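Viltuven Home Help > Storage & Shelving

Why do my cabinet shelves sag in the middle?
Posted in July by Kwaku Ayaaba

I put up a tall cabinet in the den for my record collection, and the shelves have started to smile at me. The worst one holds the jazz, which I try not to take personally. I've flipped it over twice, so now it sags in both directions depending on the season. Do I need thicker shelves, or a middle support, or fewer records? Please don't say fewer records.

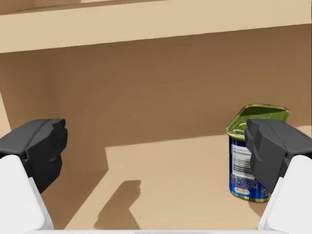

Tzu-hsuan Fung
Fewer records. Failing that, a middle support. Records are about the heaviest thing people put on a shelf, and a long span gives up sooner than you'd think. Cut an upright to fit snugly halfway along, and line it up with the ones above and below so the weight goes down to the floor. Flipping a shelf buys you a few months. A strip of hardwood glued and screwed along the front edge also helps, and it hides the smile.

pistham_902
Had the same thing with cookbooks. I moved them to the floor. Still there.

Kwaku Ayaaba
Upright is in, jazz is level. The strip will have to wait until I find the clamps I own 5 of and can locate 2.

Related
- Fixing a cabinet door that won't stay shut
- Can I paint over shelf liner?
- Best glue for a loose drawer front

Contact | © Viltuven Home Help | Back to top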